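FOR IMMEDIATE RELEASE

February 17, 2025

Marnley Starts Carton Recycling With Blue Bins in Kitchens, Schools and Break Rooms

MARNLEY - Residents and businesses in Marnley can now recycle milk, juice and soup cartons through a new collection program run by Pritchard Recycling. The program begins today and covers all 46 streets on the current pickup map, along with seven schools and the public library on Calham Road.

Until now, cartons in Marnley have gone out with the regular trash. The paper mills that buy the town's cardboard do not accept them, and the old sorting line at the Promville transfer station had no way to separate them from other paper. Pritchard Recycling added a carton line at Promville in January and finished testing it at the end of that month.

Each household on the route may request one blue plastic bin at no charge. The bin is made to sit on a counter or table, or under a sink, and is emptied into the larger curbside cart as needed. An first run of 300 bins is ready for pickup at the Promville transfer station. Another 200 have been set aside for apartment buildings, where managers can order them for shared kitchens and laundry rooms.

"Most people we talked to were willing to save their cartons, but they did not want to walk out to the garage every time they finished one," Pritchard Recycling said in a statement. "A bin in the kitchen takes care of that. Small drink cartons are the ones we miss most often, and they are the ones we would most like to see."

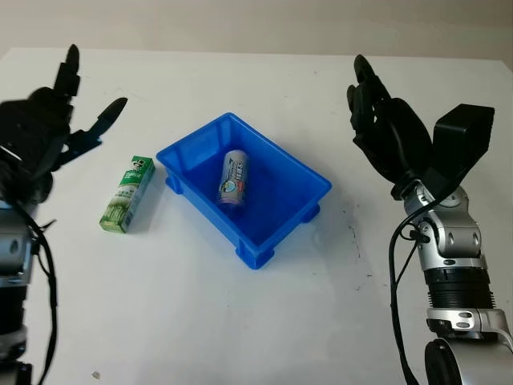

Small cartons are easy to overlook. They come home in lunch bags, get left in cars and usually end up in whatever trash can is closest. They are made mostly of paper, with thin layers of plastic and sometimes foil, and the paper can be used again in tissue, paper towels and some kinds of building board.

Accepted items include:

Milk and cream cartons
Juice cartons of any size, including single-serve drink cartons
Soup and broth cartons
Plant-based milk cartons
Egg substitute cartons

Please empty each carton before it goes in the bin. A quick rinse is helpful but not required. Push straws back inside or throw them away. Plastic caps may be left on. Cartons do not have to be flattened, and flattened ones are sometimes mistaken for plain cardboard on the line, so the company asks that people leave them in their original shape.

Foil pouches, paper cups, ice cream tubs and frozen food boxes are not part of the program. These should continue to go in the trash. Plastic bottles and metal cans go in the curbside cart as before and should not be mixed into the blue bin - they are sorted at a different point and slow things down when they arrive with cartons.

Pickup days will not change. Cartons will be collected with other recyclables every second week, on the schedule already printed on the lid of the curbside cart. Residents who have lost track of their week can check by street name on the Marnley town website or ask at the library desk.

The seven schools will keep their bins in the cafeteria, next to the tray return. Pritchard Recycling will empty those bins weekly while school is in session. Each school will receive a poster showing what goes in and what stays out, and teachers may ask for extra copies for classrooms.

Businesses inside the pickup area may join at the same rate they pay now for mixed recycling. Restaurants and coffee shops that use large numbers of milk cartons should call ahead so that a bigger container can be delivered. Offices that only need a bin for the break room can pick one up at Promville along with residents.

To receive a bin, bring a utility bill or other proof of address to the transfer station during regular hours. Residents who cannot get to Promville may ask for delivery, which will be made on the next regular pickup day for their street.

About Pritchard Recycling

Pritchard Recycling collects and sorts household and business recyclables in Marnley, Calham and Promville. The company operates the Promville transfer station and provides cart delivery and repair in all three towns.

Media contact: Pritchard Recycling, Public Information Office, Promville transfer station

###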